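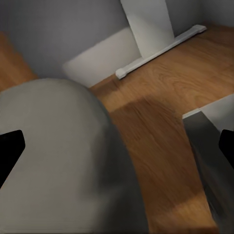
Reading time: 7 min

Good morning, and thank you for joining the Wednesday session. My subject is the record keeping of small water mills, and in particular the accounts of the mill at Beaulieu.

The earliest entry we hold is from 1336. It lists grain received, tolls taken and one payment for a new millstone. Please note that the toll was set by custom and does not appear in any lease before 1420.

[Pause. Next slide.]

The later rolls are less complete. Damp has damaged the lower margins, and several totals must be worked out from the entries above them. Our transcription now covers 700 entries. Spelling has been left as written, and place names are indexed in their modern form.

Members who wish to consult the transcription may apply to the reading room in writing. Requests for copies of the rolls are handled separately and should state the year required.

I will take questions on the tolls first, then on the leases.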